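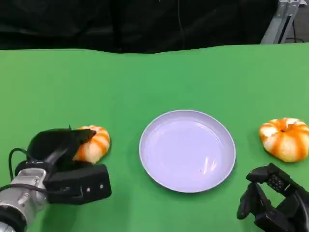 **Nurndale, June 7, 2024** – A two-armed robot that should one day help in the kitchens of aged care homes still needs a lot of patience from the people who work with it, its developers said at an open afternoon in Nurndale.

The project is called Mivora and it started in February. Its task sounds very simple: take a small thing from the table, pass it from one hand to the other if needed, and put it on a plate. The team has recorded 1070 attempts until now. In 395 of them the robot finished the task without any help.

"My grandmother would do this while she talks on the phone," said Hoi-yan Lui, who leads the project. "For us, each new shape is again a new problem." Soft and round things are the most difficult, she explained, as the fingers must close enough to hold them but may not push them away.
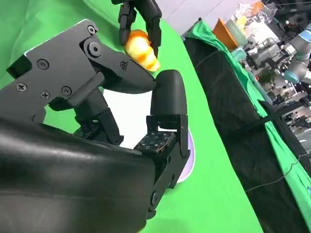
Passing between two hands brings one more difficulty. Both grippers have to agree on the moment when one lets go and the other holds, and a small delay is enough to drop the piece.

Huguette Landry manages the kitchen of a care home in Gilbert and came to see the progress. She would be glad of a machine that sets out fruit and clears the dishes, but she does not expect it soon. "Breakfast for 13 tables cannot wait for it," she said. "Maybe it can begin with the afternoon tea."

The team will next try cups and cutlery. A first trial in the Gilbert kitchen is planned, but no date is fixed yet.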